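Chapter 5
Small Containers and the Things That End Up in Them

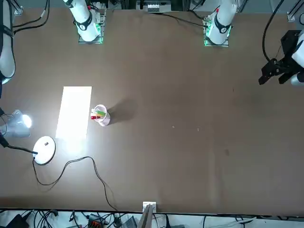
Figure 5.1 Two markers in a clear plastic cup, under a desk lamp.

Every household, office and classroom owns a cup that used to be for drinking. At some point it was promoted, or demoted, to holding pens, and it has never gone back. The decision was probably made in under a second by a person with a pen in one hand and no pocket. Most storage decisions are made this way, and we will spend the next forty pages on the consequences.

Chapters 3 and 4 dealt with large storage: the closet, the shelf, the chest, the garage that has not seen a car in years. Large storage gets planned. People measure for it, argue over it, and pay to have it delivered. Small storage simply collects. You can furnish an apartment with great care and still find, a month later, that the tape lives in a soup bowl.

When Graciela Painemal began her survey of work surfaces in Eltmont, she expected to write about desks. She visited 105 homes and small offices and asked each person to leave everything as it was, a request that was ignored in nearly all the kitchens. Her notes from the first week are full of drawer dimensions. By the second week she had stopped measuring drawers and started listing cups. Mugs with chips in them, jelly jars, a gravy boat, yogurt tubs, the bottom half of a water bottle, and one bowling trophy, upside down. Items sold as pencil holders did turn up, usually holding batteries.

Painemal's term for these objects is "drafted containers," and we will use it through the rest of the book. A drafted container is anything made for one job and kept for another because it was nearby and had an opening at the top. The term leaves out boxes, which seem to have been invented for no particular job in the first place. Boxes get Chapter 6 to themselves.

Fit, Lean and Tip

Look again at Figure 5.1. The cup is small and has a round rim, and both markers lie at a slant, with the red end of one poking out to the left. The green and yellow marker rests above the red one, angled across the opening. Anyone who has put a long thing in a short cup knows this arrangement, and also knows the small noise that sometimes follows it.

Three ideas will help us talk about such cases.

Fit is the relation between the size of an object and the inside of its container. A good fit is a matter of taste as much as measurement. Eggs fit an egg carton. Loose change fits anything at all, and so is found everywhere.

Lean is what long objects do when the fit is poor. A pen in a deep, narrow jar stands nearly straight. Put the same pen in a wide bowl and it lies down and becomes harder to pick out from its neighbors. Lean is not always a fault. A leaning handle is often easier to grab than an upright one, a fact well known to anyone who keeps wooden spoons in a crock.

Tip is what happens when the lean wins. A light container with a heavy load sticking out over one side will go over sooner or later, generally during a phone call. Weight low down helps. So does a wide base. Tharushi Kanagaratnam, who taught this material at Virkham for many years and read an early draft of this chapter, wrote in the margin, "Or put fewer pens in it." We have kept her remark for completeness.

Why Clear Containers Are Harder Than They Look

Clear plastic has one great advantage: you can see what you own. It has one great disadvantage, and you may already have guessed it. A closed drawer forgives a great deal. A clear cup shows the dead pens along with the live ones, the single paper clip, the gray fluff at the bottom, all day long.

You might expect this to make people tidier. In the Eltmont homes it mostly made them move the cup. Painemal came back in August to see what had changed and found that many of the clear containers had migrated behind something: a monitor, a toaster, a plant. Their contents were the same. One man, asked about a tumbler of dried-out markers behind his bread box, said he was keeping them until he had time to find out which ones worked. He had been keeping them, by his own estimate, for roughly 2000 days.

We do not mention this to make fun of him. The author of this chapter has a similar tumbler.

The Trodusbridge Drawer

Our first case study is a single kitchen drawer in the town of Trodusbridge, belonging to a family named Gunawardena. On July 28, 2016, with the family's permission and some visible regret on their part, the drawer was emptied onto a bedsheet and everything in it was sorted by hand. It held 1079 separate objects. The family had guessed "maybe a couple hundred." Rubber bands made up the largest group, followed by twist ties, followed by a category the sorters labeled "part of something."

Section 5.2 goes through the results in detail. For now, note only that the drawer contained 5 drafted containers, and that four of them were empty. The things they had presumably been brought in to hold were lying next to them.

Before You Read On

Choose one container within reach of where you are sitting. Write down what it was made to hold and what it holds now. Then take everything out, put back only what you have used in the past month, and set the remainder to one side. Keep your list. You will need it for the exercise at the end of Section 5.3, by which time the remainder will very likely be back in the container.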